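Das Kinderbücherregal Olmedo von Jendix nach einem halben Jahr

Seit Dezember wohnt das Olmedo nun bei uns, und weil mich nach meinem letzten Beitrag so viele von euch gefragt haben, ob sich die Anschaffung lohnt (danke für all die lieben Nachrichten!), kommt endlich der versprochene Bericht. Ich hole ein bisschen aus, wie immer, also kocht euch ruhig einen Tee.

Angefangen hat alles damit, dass unsere Kleine ihre Bücher in einer Kiste hatte und abends immer das gleiche herauszog, nämlich das, was obenauf lag. Meine Kollegin Ha-neul Jin schwärmte damals von niedrigen Regalen, an die die Kinder selbst herankommen, und ich habe mich anstecken lassen. Bestellt habe ich bei Pedavora, geliefert wurde nach 3 Tagen.

Aufbau

Die Anleitung ist gut gezeichnet, nur bei der Rückwand habe ich zweimal angesetzt, ich hatte sie nämlich verkehrt herum eingeschoben. Mit einem ordentlichen Schraubendreher geht es deutlich schneller als mit dem beigelegten Schlüsselchen! Nach 30 Minuten stand alles, und gewackelt hat auch nichts.

Im Alltag

Beim Einräumen merkt man erst, wie verschieden Bücher sind. Ein fester Einband steht fast von allein, ein dicker Wälzer zieht dagegen gern die Seiten nach unten, wenn er zu locker steht. Ich stelle die schweren deshalb an den Rand und schiebe die dünnen dicht daneben. Und ja, bei uns mogelt sich auch Lektüre für Große dazwischen, mein Mann räumt eben dort auf, wo gerade Platz ist.

Orwells „Nineteen Eighty-Four“ und ein dickes Buch von der Schnittseite:
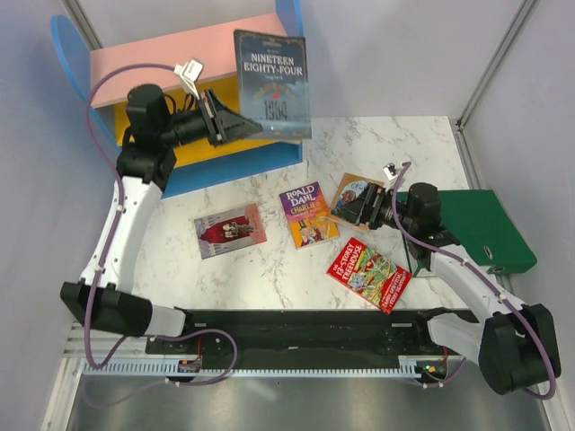
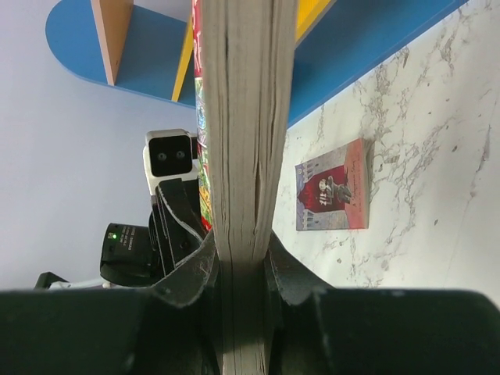 Was mir nicht so gefällt

Das oberste Fach könnte für meinen Geschmack höher sein, unsere großen Bilderbücher müssen dort liegen. Außerdem sieht man auf der lackierten Oberfläche jeden Fingerabdruck, und bei Kinderhänden mit Marmelade sind das einige. Mit einem feuchten Tuch ist das schnell weg, aber wischen muss man halt. Das Molov, das meine Schwester hat, ist da dankbarer, dafür kostet es 50 Euro mehr und nimmt viel mehr Platz weg.

Würde ich es wieder kaufen? Ja, und ich überlege sogar, ein zweites für den Flur zu nehmen, dort stapeln sich nämlich inzwischen meine Kochbücher.

1196 Mal geteilt
50 Kommentare

Das könnte dich auch interessieren
Gastbeitrag von Hemi Tapsell: Vorlesen mit Geschwistern
Molov im Flur: Stauraum auf kleiner Fläche
Eselsohren glätten, so mache ich es
Unsere liebsten Gutenachtbücher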